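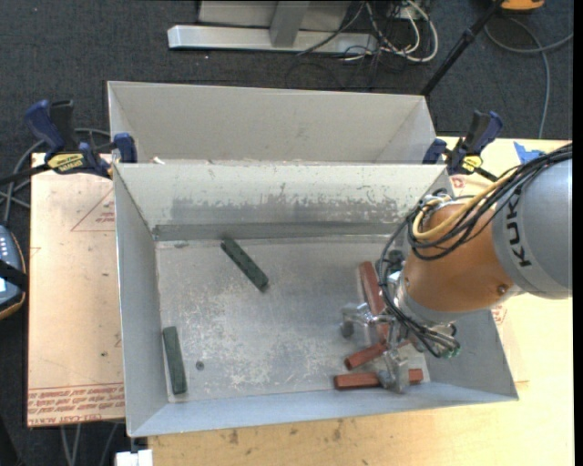 My sister reckons anyone who still saves wrapping paper has too much time and too small a house. She told me so over the phone in October, when I'd just been out to buy another storage box for mine, and I've been arguing with her in my head ever since!

Because I do save it. I save ribbon, jam jars, the good sort of string and those padded envelopes that have only been through the post once. We moved to Savstead with 3 boxes of the stuff and I'd happily move again with it (my back might have a view).

The case against is that it's clutter, and fair enough, some of it is. I had a jar lid in the drawer for years that fitted no jar I owned. But the other choice is buying everything new each time you need it, and I can't get used to that. The gift shop at Lawal wanted nearly as much for a roll of paper as for the candle I was wrapping in it. A roll! It gets torn open in four seconds and then somebody's uncle stuffs it in a bin bag.

And I like knowing where things have been. There's a sheet with blue stars on it that has gone back and forth between our house and my sister's so often it's gone soft as cloth, and yes, she sends it back every time, folded, so I don't think she believes her own speech.

I'm not saying keep all of it. Bin the bubble wrap once it's popped. But if you've got a shelf free and the paper's pretty, iron it on low and put it by for next year.

Filed under: Opinion, Home & Thrift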